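Shared workshop's two-arm table moves on to cups and cloth

Members of the Zornovitz workshop in Drestovico have reached the stage of their two-arm table build where the arms are handling household items, the group said in its January update.

The project, which members call Nigam, puts two small robot arms on opposite sides of a wooden tabletop. The arms are mounted to a black aluminum extrusion frame that runs around the table and is clamped to the wood. Work on it began last spring as a side project and now takes up most of the group's Friday evening sessions.
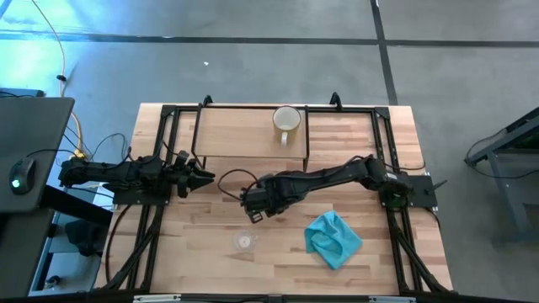 The Nigam table at the Zornovitz workshop, with a mug on the raised shelf and a cup and cloth below it.

The group has spent $588 on the frame, fasteners and wiring so far. That figure does not include the arms, which were bought secondhand as a pair, or the tabletop, which a member donated. The rail came from Cimport, a local parts supplier that sells offcuts by the pound.

Most of the early trouble was in the frame. The first version was bolted together without bracing, and it swayed when both arms moved at once. A grip that lined up in the morning would miss by evening. Members took the frame apart, recut 8 of the rails and added angled struts toward the corners. They also moved the base plates so the arms can both reach the middle of the table — the first layout left a strip that neither one could get to.

The tasks themselves are simple. An arm picks up a cup and sets it down somewhere else, or takes a cloth by one corner and drags it clear. Later on, the group wants one arm to hold a cup while the other wipes around it.

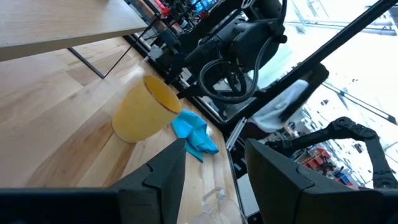 Cups have gone better than cloth. In the latest round of tests, the arms completed the cup task on most tries when the cup started upright. The cloth task has been less steady, and the fingers often close on a fold and let go partway through the move. Two members are working on a softer fingertip, and the group plans to try five versions before settling on one.

Wiring is the other open job. The cables to the arms still run loose in places, and one was pinched during a test in the fall. A cable tray is on the list, along with a stop button that can be reached from either side of the table.

The workshop expects to post its cut list and wiring notes once the tray is in. An open evening is planned for March, from 6 p.m., and visitors will be able to run the arms by hand. There is no charge, but space near the table is limited and the group asks people to sign up at the front desk beforehand.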